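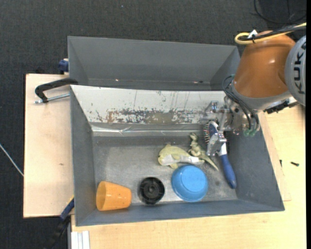 Attachment 1 to ticket 3728: the bin in place, two screws to the right of it

Support > Worktops and Storage > Bins > Ticket 3728

Subject: Two-part bin, coating coming off divider, plus two screws
Product: Jotham 2000 two-part bin, grey
Site: Ackah, ground floor
Status: Open (again)
Priority: Low, disputed by requester

Requester, Friday 09:10
The divider between the two compartments is losing its coating. The top half of the panel is mostly clean apart from a few thin vertical scratches. The lower half has a long band of scuffs with dark grey and brownish patches showing through. We use the front compartment for everything and the rear one for nothing, as the attachment makes fairly plain. Also, there are two small black screws on the worktop and I don't know what they belong to. One is standing up, which I found faintly insulting.

Support, Friday 09:45
Thank you for contacting Irell. Please confirm that the bin is on a flat, level surface and has been emptied before inspection.

Requester, Friday 10:02
It's on a wooden worktop with a couple of extra pieces of board about the place, one running out from under the left side. I put that in two summers ago to stop the rocking. It has not been emptied. The blue bowl alone has been in there longer than I've had this job.

Support, Friday 11:30
The board under the left side may be causing the bin to sit unevenly. Please remove it and report back.

Requester, Friday 11:52
Removed it. Bin rocked. Put it back. Bin stopped rocking. I have now repeated the experiment that led to the board.

Support, Friday 13:15
Noted. On the divider: is there any protective film left on the panel? The Jotham 2000 ships with clear film, which should be peeled off before first use.

Requester, Friday 13:40
There's a shiny, wrinkled strip along the back of the front compartment, below the scuffed band. I had always taken it for tape that somebody put there to cover something up. If it's your film then we have failed at step one of the instructions for a good three years. I pulled at one end and it didn't want to come, so I left it.

Support, Friday 14:20
Please don't pull it further, as it may lift more coating. Soak the strip with warm water and a drop of washing-up liquid for 70 minutes, then ease it off with a plastic scraper. The coating is guaranteed for more than 100 wipe-downs with a soft cloth. What has been used to clean it?

Requester, Friday 14:31
Optimism, chiefly. The floor of the compartment has cloudy patches and a small dark smudge near the bowl, so I can't claim a strong record. I suspect most of the damage on the divider comes from things being dropped in against it - the scuffs are all at the height where things land.

Support, Friday 15:05
Wear from contents is excluded from the guarantee. We can send a replacement divider at cost, or a touch-up pot. For the touch-up, rub the band down lightly, wipe, leave to dry, apply two thin coats and keep the front compartment clear overnight. Regarding the screws: the Jotham 2000 has no black screws.

Requester, Friday 15:12
Then they're from something else, and something else is now short of two screws. I'll check the shelf brackets.
Touch-up pot, please. Is it the whitish colour of the divider or the grey of the rest?

Support, Friday 15:40
The pot is grey. Whitish is out of stock until June.

Requester, Friday 15:44
Replacement divider, then. Please leave this open. Pruludness closed my last ticket by itself while I was at lunch.

System, Friday 15:45
Ticket 3728 has been marked as resolved.

Requester, Friday 15:46
Reopened. Shelf brackets all have their screws.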